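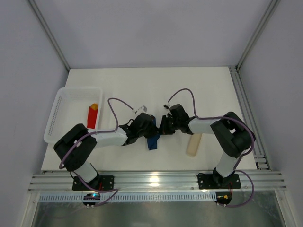

Two-arm cell, risk assessment and tidy-up rules

I have been asked to write the house rules for a small two-arm workcell before our safety review in June, and I am stuck on which parts need a written rule and which can be left to common sense. It is an enclosed cell with both arms on one rail along the front of the table. The work is handling small cloths, and for that the grippers have to come very close together over the middle, close enough that the jaws almost meet. Each arm has a purple cable looped along the outside and clipped at the gripper. The circuit boards sit beneath the bases, with short wires coming off them.

What I have so far is a speed limit for set-up work, one person in charge of the stop button, and nothing in the cell that isn't on the task sheet. The arms are light and the grip force is low. Do I still need to treat this as a full industrial cell? And does anyone have a sensible rule for two arms sharing the same space?

Posted by Ludwood, 30 March 2022

Flallberg

Yes, do a proper risk assessment. ISO 12100 is the general one for machinery and ISO 10218 covers industrial robots, part 1 for the robot and part 2 for the whole cell. Even if your arms turn out to be outside the scope of 10218, part 2 is a decent checklist. "Light arms" isn't a category you can hide behind. A finger caught between an elbow and a frame post doesn't care what the data sheet says about payload, so measure the gaps at the elbows as well as at the grippers.

For the shared space, we split it into three zones in software: left only, right only, and a narrow middle. An arm has to ask for the middle before it goes in. When a task needs both in there together, as yours does, that is a separate mode with its own lower speed. We use 90 mm per second. That is our figure from our own tests, so don't copy it without checking yours. Anything that changes the zones gets written down, dated and retested with no cloth in the grippers first.

Write down who may switch modes. Ours says two named people and the list is taped to the door.

Toda

just keep your hands out while its powered, thats the only rule anyone reads

Mikuš

I agree with Flallberg on the assessment, so I will stick to cables and housekeeping.

External cables are fine if the loop is long enough at full reach and short enough not to catch on the other arm. Move both arms slowly through every corner of their travel and watch the loops the whole way. Then fix the length and mark it at the clip so the next person puts it back the same. We check clips every 52 running hours and change the cable if the jacket shows any wear. Add it to the start-of-day sheet too — ours has 6 lines and takes a couple of minutes.

Boards near the bases should have a cover, or at least strain relief on the wires. If someone drops a screw while changing a gripper, that is where it will end up.

On loose items, your rule is right, but say where things go. We mark out places on the table for the basket and any blocks, and if an item isn't in its place the run doesn't start. Decide as well what happens when a cloth is dropped. Ours is stop, open the door, pick it up, close, reset, and the reset button is outside where you can see the whole table.

Ludwood

Thanks, the zone idea is what I was missing. I will ask for covers on the boards. Toda, yours is going on the door.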